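Gulley: notes on the egg carton set

Last updated 25/06/2026

Gulley is a collection of short recordings about putting eggs into cartons and taking them out again. If you were hoping for the bread set, that one is called Brustley and lives in its own folder, where it is mostly crumbs.

What's in it

There are 700 clips in the main folder and 40 more in a folder called "extra", which Rigoberto Lozano named and has declined to rename. Each clip comes with a one-line note on the task, written by Hwa-young Jeon. Her notes say "egg" when they mean one egg and "eggs" when they mean more. We had to agree on this in writing.

The setup is a carton on a big beige table against a pale wall. Tables with patterns were considered and rejected after one afternoon of squinting. 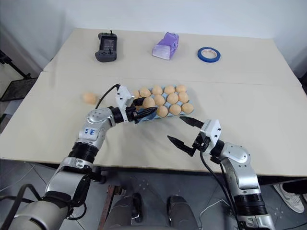 Light blue carton, tan-brown eggs, one of them up above the left part of the carton.

Cartons get labeled by color, eggs by shade. "Tan", "brown" and "tan-brown" all appear in the notes and should be treated as the same word. We argued over this for longer than it deserved — the older notes still show the scars.

Known problems

Carton angle is not recorded. A carton that sits a little crooked is just a carton.

Empty cups are only mentioned when they matter to the task. Hwa-young went back and added them to 11 clips in October, then stopped.

Egg size is not labeled either. Some look bigger than their neighbors. Please don't write to us about it.

Using it

Keep the notes and clips together. Cite as "Gulley egg cartons" and send corrections to Rigoberto, who reads them eventually.

3 comments · 11 shares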